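I've been paying for a robot arm by the month and I have opinions

Right, so I've had the Kivik benchtop kit on my table for long enough now that people keep asking me whether they should get one, and I keep giving a different answer depending on how my morning went. I thought I'd better write it down properly.

Quick background if you haven't come across it. Kivik sell the arm, the gripper and the stand as one box for $1480, and then there's the Clestex plan on top, $43 a month, which gets you the task library, the remote help and the software updates. You can run the arm without the plan. You'd just be writing every motion yourself, and I've got a day job and a garden.

I bought mine in February through Palldale, who do the local setup, and I picked the "kitchen bench" bundle because it was the cheapest one with a task I'd really use. The task is scooping. Beans, rice, sugar, cat biscuits if you're brave. You give it a full thing, an empty thing and a spoon, and it's meant to work out the rest.
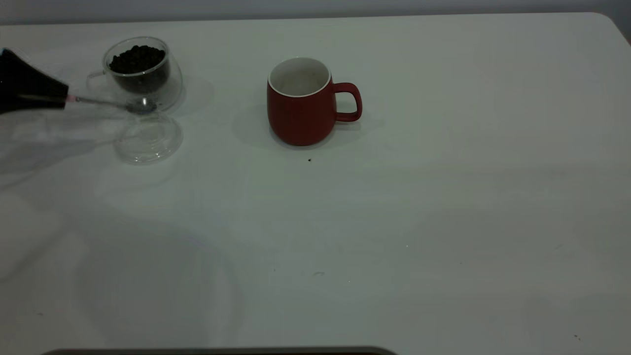 My favourite thing about it, and I'm a bit embarrassed how much I like this, is that it doesn't need special gear. The old hobby kits wanted you to use their own plastic cups with stickers all over them, and by the time you'd bought the lot you'd spent more on cups than on groceries. With this one I went to the cupboard and grabbed whatever was there. Glass cup, ordinary mug, a teaspoon. I half expected the glass to be a dealbreaker (every forum I read said see-through stuff is murder for cameras) and sure, it's slower with glass, but it copes better than I was told it would.

Now, the price. My mate Hamish Pomare reckons I'm mad. His line is that a scoop of coffee takes him two seconds and costs him nothing, and he's right, and he's also missing the point by a country mile! I'm not buying a scoop of coffee. I'm buying a thing I can learn on, that's doing a job I understand well enough to tell when it's doing it badly. If it was stacking grey blocks I'd have no idea whether it was any good. With beans and a teaspoon, I've got a lifetime of experience to compare it to.

Where I do agree with him is the plan. Forty-three bucks a month is too much for what's in it. The library only has five tasks that suit a home bench, and two of those are the same pouring job with different names. The rest is warehouse stuff. Lovely if you've got a warehouse. I don't see why a hobbyist should chip in for carton sorting, and I'd sign up tomorrow for a cut-down home version at half the money.

The help desk, on the other hand, has been worth having. I rang about the spoon pick-up, which was driving me up the wall because a teaspoon lying flat gives the fingers almost nothing to get under. The woman I spoke to was patient and didn't make me feel like a dill. Her tip was to lay the spoon over something low so the handle is hanging out past the edge, and to have it pointing the same way each time. A saucer does it. A lid does it. I'd been trying rolled-up tea towels like an absolute goose. 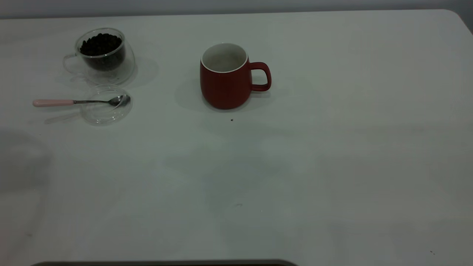 My usual layout: beans and mug up the back, spoon across the glass disc with the pink handle out over the table.

That tip should be on page one of the manual, by the way. The manual is my biggest gripe after the price. It's long, it's cheerful, and it spends ages on the unboxing and next to nothing on how to set out your table. Shona Halliday, who runs the little Halliday workshop up the road and has had her arm longer than I've had mine, told me she threw hers in a drawer and went by trial and error. She also told me to keep everything up the far half of the bench and leave myself plenty of bare table at the front, and I've done it that way ever since.

One more thing on colour, while I'm rabbiting on. If your table's white like mine, put at least one strong-coloured thing on it. I find it much easier to follow what's going on with the red mug than I did with the plain white one I started with, where I kept squinting at the preview on my laptop trying to find the rim.

So would I tell you to buy it? If you've got the money sitting there and you like fiddling, yes, go on. If you want your coffee made, get a coffee machine. And if you're on the fence, have a look for a second-hand one first. I saw one go for $855 the other week, stand included, and it looked barely used. Check with Palldale whether they'll do the setup on a used kit before you hand over the cash, though. They wouldn't give me a straight answer when I asked, and I'm still waiting on the email.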